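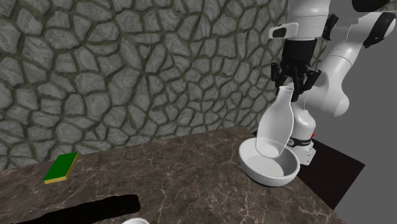

Violeta Escobar
Owner and head cheesemaker, Zikstead Creamery

About Us

Zikstead Creamery makes fresh and aged cow's milk cheese, cultured butter and plain yogurt. We started in 2000 with one vat and a stall at the Parar farmers market, and moved into our present building in 2005.

The house on the property dates from 1802. The cellar under it stays cool through most of the summer, so we use it for aging. The make room, the cold store and the shop are in the newer building across the yard.

Our milk

We buy all of our milk from two farms, Seixas and Nanis. Both are within a short drive and both keep mostly Jersey cows. Milk comes in early in the morning and goes into the vat the same day. In winter the herds eat hay, and the butter is paler than it is in June. We don't add color to it.

What we make

Parar is our oldest recipe, a firm washed-curd cheese sold at three months or at a year. Cellar Tomme has a natural rind and changes more from batch to batch. We also make a soft white cheese that should be eaten within a week, and a salted and an unsalted butter. Yogurt is sold in quart jars with a deposit. Bring the jar and lid back rinsed and we'll take the deposit off your next one.

We stop making the soft cheese for most of February, when the milk supply is lowest. The shop stays open.

Who works here

There are seven of us. Four work in the make room and the cellar, two run the shop and the market stall, and I do the ordering, the paperwork and the early shift. I learned the trade from my aunt, who sold cheese from her kitchen, and later worked at a larger dairy before starting this one.

Visiting

The shop is in the front of the building, with parking on the gravel side. Wheels can be cut to order. The make room has a window onto the shop, and mornings are the best time to see curd being cut. Cellar tours are for small groups and need to be booked ahead. The steps are steep and there is no elevator.

Wholesale customers can ask for the current price list at the counter or by phone. Orders of over a case need two days' notice.

Page last updated March 29, 2025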